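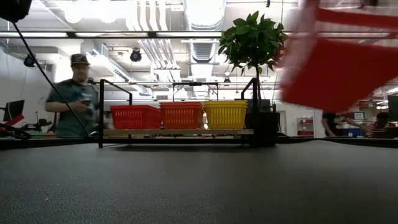 Ticket: Plornaten basket cell, station 2
Opened by: Valentina Pereyra, packing
Assigned to: Lâm Phùng, Mandorik support
Status: open
Opened: 24/04/2024

Problem
Cell stops partway through a basket swap and asks for "operator assist". 17 stops on my shift. Each one needs a person to walk over, clear it on the phone app and walk back. The rollout notes say this station runs unattended.

Reply - L. Phùng
Can you check that the baskets are pushed fully back on the shelf? Also please restart the app and send me the log.

Reply - V. Pereyra
Baskets are back. App restarted, log attached. Same stop on the next swap. I'd also like to know who is supposed to be "operator". It used to be a packing job with a name on it. Now it's whoever is closest, on top of their own work.

Reply - L. Phùng
Log shows grip timeouts. I raised the limit from 37 to 100. Please run it for a shift and report back.

Reply - V. Pereyra
Ran it. Fewer stops, but now it waits longer before giving up, so we lose roughly the same time. I don't call that fixed. The dashboard does look better, and I expect that is what Paredes will see at the September review.

Two requests:
Count the minutes people spend on assists, and show them next to the uptime number.
Leave the hand-swap procedure posted until this is closed - Vilisach already took theirs down.

Reply - L. Phùng
Second one is fine, leave it up. First one has gone to the product team. Keeping the ticket open.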